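Print this section | E-mail this section
Shares 12 | Comments 6

3.2 Riding the old bikes, and what the owners told us

I should say up front that I came to this part of the study as a rider first. My own bike is a Stilidlow twin that spends most of the winter under a sheet in the garage, so when Bence Csonka and I set out to look at how owners of older motorcycles decide between riding and storing them, I had my opinions ready. Bence had none, and he did the coding.

We spoke with 12 members of the Hasovberg owners' club, most of them over coffee on a Wednesday night. Eight still ride at least once a month. The others keep their bikes registered, start them now and then, and talk about a big trip next summer (we heard about that trip a lot!). Mileage came from the odometer and the owner's own logbook, and where the two didn't agree we went with the logbook – a choice Cristóbal Herrera argued against, and he may be right. The median for the riding group was 3,250 kilometres a year, a good bit more than I'd have guessed for bikes of that age.

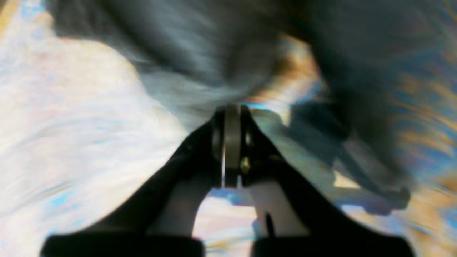 3.3 Colour, chrome and the question of original parts

Everybody wanted to talk about paint. I'd planned one question on it and ended up with pages of notes, mostly on whether a resprayed tank in the factory colour still counts as original. The Bakke owners were the strictest, right down to the clamps on the fuel lines. Zostudley owners were happy to fit a modern regulator, tuck it behind the side cover and get on with the ride.

Figure 6. Grey knit garment on a patterned surface, with two robot arms above it.

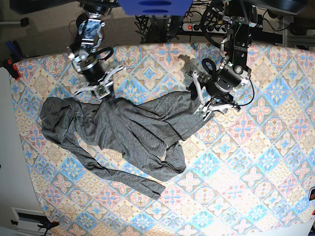

What I found harder to sort out was the money. Owners who ride a lot told us they'd stopped worrying about resale, yet they were also the ones who could quote me the going price of a good set of mufflers without looking it up. Bence coded those answers as mixed, and I've left them that way in the analysis. I'd like to go back in July and ask again, once the riding season is over and the bikes are up on their centre stands.

Related items
Choosing tires for older twins
Logbooks as a data source: notes from the Hasovberg club
Carburetor or injection? What Bakke owners prefer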